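Riltgate tray-to-basket set: README and fault notes

Release notes and data card for the Riltgate recordings, second issue, July 2025. Please read the section on the cable fault before you use anything from the left arm. The first issue did not have that section and should be deleted.

The task is to move objects out of a shallow tray and into a wicker basket, using two arms on one table.

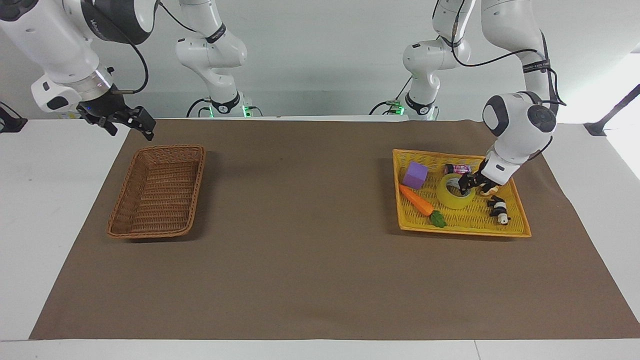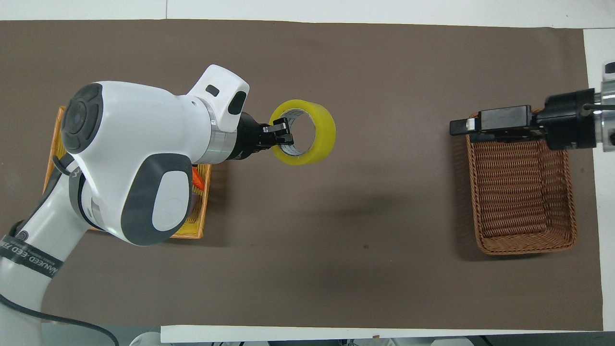
The Riltgate table, two views. The roll of yellow tape is in both.

What is in the set

295 episodes were recorded. 268 are in this issue. The rest were taken out for the reasons given under "Episodes removed".

Each episode has its own folder, holding:
joints.csv - joint positions and speeds for both arms
grip.csv - gripper opening and motor current for both grippers
video/ - one file per camera
notes.txt - the operator's note, often blank
status.txt - one word: clean, slip, stop or suspect

The joint files and the gripper files are on separate clocks. Use the sync column to line them up. Do not use the row number, as the gripper log starts later than the joint log and the gap is not the same from one episode to the next.

Objects are soft or light items, toys mostly, plus the roll of tape. The tape was put in as the hard case. It can be picked up by the rim or across the full width, and the two grips behave differently. Operators were free to choose.

The cable fault

Partway through recording, the left gripper began to open without being told to. The first time, it dropped the tape roll over the basket and the operator put it down as an ordinary slip. It was logged as a slip on several later episodes as well, by two different operators, and we carried on recording.

Yasaman Kiani found the cause when she was checking grip.csv for an unrelated reason. In the bad episodes the motor current falls to zero for a short spell while the commanded opening stays the same. A real slip does not look like that. When an object slides out, the current drops a little and the fingers close further. With the fault, the fingers relax and the command does not change.

We traced it to the gripper cable. It was held too tightly at one clip, and when the wrist turned far enough to reach the near corner of the tray, it pulled at the connector. Power to the gripper was lost until the wrist turned back. The controller treated the gap as a short communication delay and did not raise an error.

The worst case was episode 1297 (episode numbers carry on from earlier work at Riltgate and do not start at one). The left gripper lost power, came back, and ran its homing move while the right arm was close by over the basket. The fingers touched. The right arm stopped on its force limit and the operator pressed the stop button. There was no injury and the table was clear of people. One finger pad on the right gripper was marked and has been changed.

What we changed

The cable was given more slack and the clip moved further up the arm.
Homing after a power loss now needs a key press from the operator.
A gripper current of zero with a closed command raises a stop on both arms.
The pull test on both gripper cables is done before each session, with the arms powered off.
Operators no longer write "slip" without looking at the current trace.

The second and third items are in the Azimi controller settings file, which is included as controller_after.txt. The old settings are in controller_before.txt. Please do not run a real arm from the old file.

Joar Westerberg ran the fault check again after the cable was moved, using the same wrist path with the gripper closed on the tape roll. He ran it 15 times and the current did not drop. We take that as fair evidence that the cause was found. It is a short test and says nothing about wear over months. The cable is due to be looked at again in September.

Episodes removed

An episode was removed if the current trace showed a power loss at any point, even where the task was finished. It was also removed if grip.csv was missing, as there is then no way to tell. Episode 1297 is kept in a separate folder called incident, with all its files, and is not counted in the 268.

Episodes marked suspect are still in the set. In these the current dips low but does not reach zero, and we could not agree on them. Leave them out if you are training anything that learns when to regrip.

Known problems

The mat moves a little between sessions. Do not rely on its edges for position.
The arms often hide objects from the cameras, most of all when both are over a basket.
Some operator notes from before the fault was found still say "slip" where status.txt says suspect. Trust status.txt.
Gripper current on the right arm reads slightly high throughout. We have not corrected it.

Use and contact

The set is shared between Brurmont and Jisex for research on two-arm handling and on fault detection. Ask before passing it on. If you find a current drop that we missed, send the episode number and the time from the sync column to Yasaman Kiani at Brurmont. Questions about the controller files go to Joar Westerberg.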